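Tips for a house beside grazing land

Our house stands between the maize plots and the path where the cattle pass every September. In seven years we learned some small things which keep the peace with the herders, and also keep the kitchen garden alive.

Walk along your fence before the herds come, in the early morning. Press every post with the hand. A post that moves should be set again the same day, and the loose wire must be tied in two places.
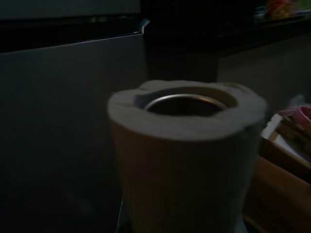
Thorn branches are good for closing a gap, but they dry out and become thin, so put new ones after four weeks. Leave the old path open! If you close it, the animals will go through your beans.

Keep the water for the animals on the outer side of the fence. My neighbor Kusum Bansal keeps her trough five steps from the gate, and the cows stay there – they do not look at her cabbage any more.

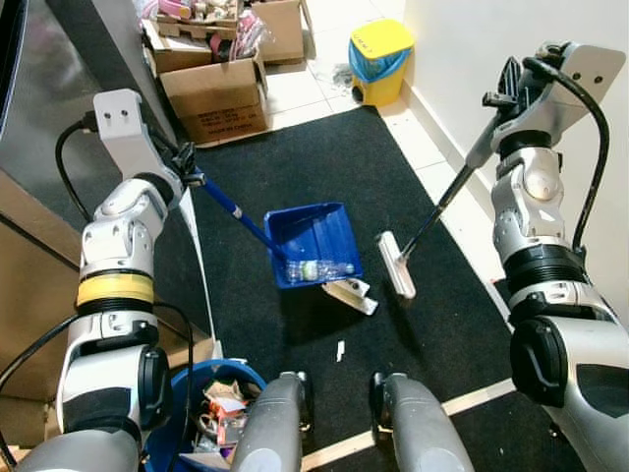

Write down the telephone number of the head herder and keep it inside the kitchen door. When some plants are eaten, call him first and go to look at the damage together, before anybody is angry. Take a notebook and write which rows were touched. It is easier to agree on a price when both have seen the same rows.

For the store room, hang the maize seed high and close the sacks with double string. Goats can open a single knot.

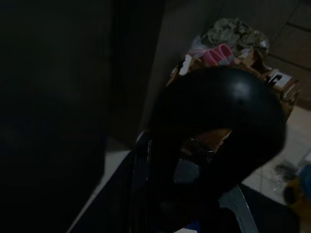 Black and glossy, with the light on its curved top.

Manure left on the path may be collected if you ask the herder. Let it rest five months before you put it near the onions.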